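3.2 Lamp bases as shared power points

Most of the desks in the study had a single light on them, and in many rooms that light also carried the only outlets within reach of a seated person.

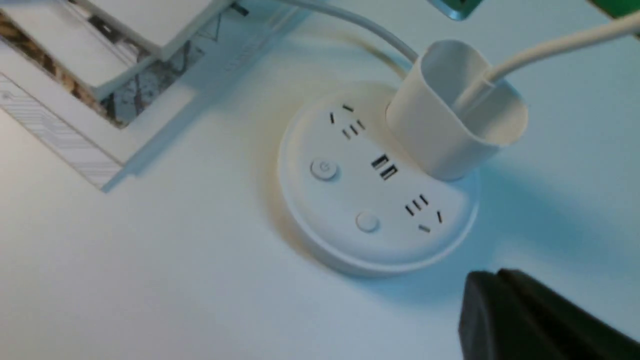

We treated the lamp and the things plugged into it as one unit of desk equipment. Earlier work by McIver on shared study rooms recorded lighting and charging on separate sheets, and that made it hard to see how one got in the way of the other. A phone cord that crosses the writing area is a charging matter on one sheet and a clutter matter on the next. In our records it appears once, under the lamp.

The survey covered 742 desks in two residence buildings, Kovstead and Trelletlow. Desks were visited in September, in the first weeks of the term, and residents were asked to leave everything as it was. For each desk we wrote down where the lamp stood, which way its cord ran, whether anything was plugged into the base, and what had been put in the holder if the lamp had one.

Figure 4. Desk lamp base with two outlets on the flat top face, a cup-like holder and a flexible neck.

Bases of the type in Figure 4 have their outlets facing up. This matters for placement. A wall outlet or a power strip on the floor can be used without taking any room on the desk, but a plug in an upward-facing outlet stands on the base itself, and a large adapter may cover the slots of the outlet next to it. Residents dealt with this in different ways. Some kept one outlet for a laptop adapter and left the other free. Others used a short extension lead, which moved the adapters to the floor and left only one plug on the lamp.

The holder was coded separately. On a lamp like this one it sits at the rim of the disc, close to the neck, so anything tall placed in it stands near the neck as well. Pens and pencils caused few complaints. Scissors and rulers were mentioned more often - several residents said they had to move them before bending the lamp. We did not try to measure this.

Cord direction was the item on which our two coders disagreed most. Lumbao coded a cord by the side of the base it left from, and McIver by the edge of the desk it finally crossed. After a trial on 50 desks we settled on the desk edge, because that is what decides whether the cord passes under a book or a keyboard. The trial desks were then coded again with the new rule and kept in the sample.

Desks with more than one lamp were entered under the lamp nearest the chair. There were 20 of these, most of them in Trelletlow, where the rooms are deeper and the desks stand away from the window.

A base that serves as a power point tends to stay where its cord lets it stay. Residents who had moved their lamp since arriving gave reach to the wall as the usual reason, ahead of glare or lack of light. We return to this in Section 5, where lamp position is compared with the clear area left for writing.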